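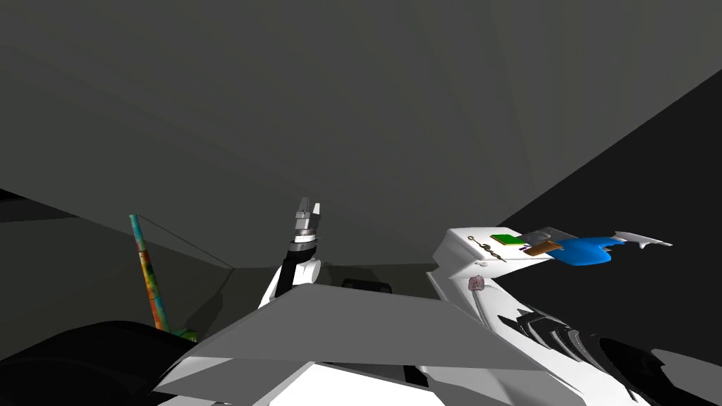
## Ticket 567: Driver help calls landing on the wrong route in Flilter

**Opened by:** Rajeshwari Pisharody, evening control, Durnorora garage
**Assigned to:** Farhad Pakzad, onboard systems
**Opened:** 12th November
**Priority:** High
**Vehicle:** 600
**Routes affected:** 57 and 58, maybe others

### First report (Rajeshwari)

Hi Farhad, sorry to drop this on you when I know you're still buried in the farebox work, but I think it needs to be looked at before the weekend schedule goes live.

A driver on the 57 pressed the silent help button at 6:12 this evening. A passenger had come up past the yellow line and was leaning over the driver's door, shouting about a missed stop, and he wouldn't go back to his seat. She did everything the way we train people to do it. She pulled in, set the brake, opened the doors, pressed the button and kept her voice down. The man got off on his own before help came, and she's shaken up but not hurt. I've talked with her twice and she has gone home with her brother.

What worries me is what I saw on my end. Flilter popped up the call right away, with the right bus number, but it said the bus was on the 58, outbound, at Shirazi Road. It wasn't. It was on the 57 at Zalberg Station, which is clear over on the other side of the river. I gave the police dispatcher Shirazi Road because that was what was in big letters in front of me. It was only when the driver's voice call came through that I heard her say Zalberg, and I called the dispatcher back to correct it. That cost us nearly four minutes by the phone log.

I've attached my screen printout and the phone log. The little map dot, now that I look at the printout again, was in the right place the whole time. I just didn't look at it, and I feel bad about that, but the text line is what we read out and always has been.

Could you tell me whether this is one bus or all of them? I've put a note on the control desk telling everyone to read the map dot first and ask the driver to confirm by voice if it's safe to talk.

### Reply 1 (Farhad)

Rajeshwari, please don't feel bad. You read the line you were trained to read. I'd have done the same, and I helped write the training sheet.

I've pulled the event record for the 6:12 call and you're right on both counts. The GPS position is good and puts the bus in the pull-in at Zalberg Station. The route and stop text were wrong, and they came from the bus that way, so it isn't your screen. A few things I need from you when you get a breather:

- Did that driver start the bus at the garage, or take it over on the street?
- If she took it over, who had it before her and on what route?
- Did the sign on the front of the bus say 57?

I'm asking about the sign because it runs off a separate box. If the sign was right and the terminal was wrong, that narrows things down a lot.

### Reply 2 (Rajeshwari)

She took it over on the street, at the transit center, at 5:40. The driver before her had brought it in as a 58. He signed off and she signed on, and she remembers the terminal beeping at her the way it does when it accepts the number. There was a line of people waiting in the rain, so she had the doors open while she was typing, and I think anybody would have.

The front sign said 57. I asked her that one carefully and she was certain, because she'd had a gentleman ask her if it was the 58 and she had pointed up at it.

I also asked the afternoon crew if anyone had noticed anything odd with the stop announcements. Two of them said that after a street changeover the bus sometimes goes quiet and doesn't call stops at all until the end of the line. They figured the speaker was acting up. One of them had written it on a defect card back in May, and it came back marked "speaker tested OK." I found the card in the binder and have scanned it in for you.

### Reply 3 (Farhad)

That defect card is gold. Please thank whoever hung on to it.

I went out to 600 this morning and sat in it in the wash bay with the manual, a coffee and a spare driver card. What I did and what I got:

**Test 1. Normal garage start.** Power up, sign on to the 57, doors closed. Terminal shows 57, sign shows 57, test help call arrives in Flilter as 57. Good.

**Test 2. Changeover with the doors closed.** Signed on to the 58, signed off, signed back on with the other card to the 57. Everything changed over the way it should. Good.

**Test 3. Changeover with the front door open.** Same as above, but I opened the front door before signing off and left it open through the second sign-on. Terminal beeped and showed 57. Sign changed to 57. Test help call arrived as 58, Shirazi Road.

I ran test 3 again to be sure and got the same result. Then I closed the door, waited a good while, and sent one more test call. Still the 58. So it doesn't sort itself out when the bus pulls away, which matches what your crew said about the announcements staying quiet to the end of the line.

My reading of it, and I'm still checking this part, is that the onboard unit holds the old trip whenever a door is open, so that it won't lose its place at a stop. When a new driver signs on during that hold, the new trip gets handed to the screen and to the sign, but the piece that feeds announcements and help calls never lets go of the old one. It picks up again when it reaches a layover point.

I tried the same thing on the bus parked next door and it behaved the same way. I'm afraid I have to call this a fleet problem until I can show otherwise.

### Reply 4 (Rajeshwari)

Oh dear. Well, I'd rather know.

I've talked to the road supervisors, and until you have a fix we're going to do the following at every street changeover. It'll cost us a little time at the transit center, and I've asked them to tell waiting riders what's going on so the drivers don't catch any grumbling for it.

1. Outgoing driver lets everybody off, then closes all doors.
2. Outgoing driver signs off.
3. Incoming driver signs on with the doors still closed and waits for the beep.
4. Incoming driver presses the announcement repeat button. If the bus calls the right route, open up and start boarding.
5. If it stays quiet or calls the wrong route, sign off and start over from step 2. If it's wrong a second time, call control before leaving.

Step 4 was a supervisor's idea, seeing as you said the announcements and the help calls come off the same feed. Is that a fair test? I don't want to give people something that makes them feel safe and isn't.

One more thing. A couple of drivers have asked me straight out whether the help button works. I've told them yes, the call comes through immediately and the map position is right, and that control is reading from the map now. I hope I had that correct.

### Reply 5 (Farhad)

You had it correct, and I'm glad they asked you. The call itself has gone through on the first press in every test so far, and the position was right each time.

Step 4 is a fair test. I tried it on 600 with the fault present and the repeat button gave me nothing at all. With the fault cleared it said "Route 57, Zalberg Station" clear as day. I've added it to my own notes.

On the Flilter side I've made one change already, which you'll see next time you log in. The help call window now shows the nearest street and cross street taken from GPS in the large type, and the route and stop text has moved underneath in smaller type with "reported by bus" next to it. If the two are far apart, the lower line turns orange. Please have a look and tell me if the type is big enough to read from the second chair. My eyes aren't what they were, so I may have overdone it.

The real fix has to be made in the software on the buses. I've written it up with the test steps and sent it over to the onboard unit people, and they've been able to make it happen on their bench. They're promising me a trial version, and I'd like to put it on 600 first, with your okay, and run it on the 57 and 58 where we get the most changeovers.

### Reply 6 (Rajeshwari)

The new window is lovely and I can read it from the door! The night desk likes it too. One request from them: could the phone number for the police dispatcher sit in that same window? We have it on a sticky note and the sticky note keeps falling behind the monitor.

Yes to 600 for the trial. The driver from the first call is back on shift, and she asked me to pass along her thanks. She'd like to be the one to do the changeover test when the trial version goes in, if you don't mind company. She finishes at 2:15 most afternoons.

### Reply 7 (Farhad)

I'd be glad of the company, and 2:15 suits me fine. Dispatcher number is going in tonight.

Status for anyone else reading: help calls working, control window changed, closed-door changeover in force at all street relief points, onboard fix pending. Leaving this open until the trial has been through evening service on both routes.

**Status:** Open, workaround in place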